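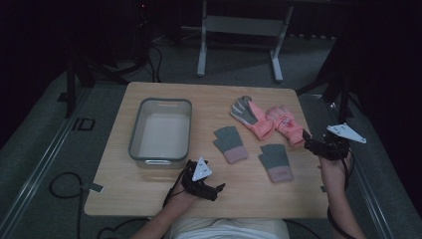 Jun 23, 2021

I had every intention of writing this last month, and then the beans needed putting in, and my sister came to stay, and you know how it goes. Anyway, the kettle's on and it's raining, so let me tell you about the allotment.

Regular readers (hello, both of you!) will remember that we took on half a plot in the spring, sharing with Gaurav Chaudhary from two streets over. It's on the Goselon site, up behind the old railway cutting, and when we got it you couldn't see the soil for brambles. I'd pictured myself wandering about with a trug. What I did for the first six weeks was pull up couch grass, go home, lie on the floor and groan.

The thing with couch grass is that you think you've got it all. You dig a patch over, you pick out every last white root, you feel very pleased with yourself, and ten days later there it is again, looking fresher than you do. Gaurav swears by covering the ground with cardboard and forgetting about it for a year. I haven't the patience, so I've been digging my side while he's been smothering his, and at the moment I have to admit his looks a good deal tidier than mine.

Still, things are growing! We have broad beans with proper pods on, two rows of beetroot, and a courgette plant I've named Gurby for no reason I can remember. Gurby sulked all through the cold weather and then doubled in size in a week. The lettuces went to the slugs, every single one, and I've decided not to talk about the carrots.

I've been through a shameful number of gloves, too. Leather ones are lovely for brambles but hopeless for seedlings, and I've gone back to cheap knitted ones for nearly everything, with the thick pair kept in the shed for when the thorns get serious. If you've found any that last longer than a season, do please tell me.

Water is the bigger worry. We've one tap between nine plots and it's at the far end, naturally, so Lalit Tyagi on the next plot has been helping us rig up a water butt off the shed roof. It holds 500 litres, which sounded like an ocean to me when he said it, but he tells me we'll get through that in no time once July comes and the beans get thirsty. He's been up there since before the fence went in and he's generous with his advice and even more so with his rhubarb. I've made four crumbles and a rather runny jam.

My favourite bit is still the end of the afternoon, when the sun comes round past the cutting and you can sit on an upturned crate with a flask and do nothing whatever. I keep meaning to take a book up, and I never read a page of it.

Next jobs are netting the blackcurrants before the pigeons find them and sowing some more lettuce, somewhere higher up this time. And if anybody local would like rhubarb, please come and get it, I'll leave a bag by the gate.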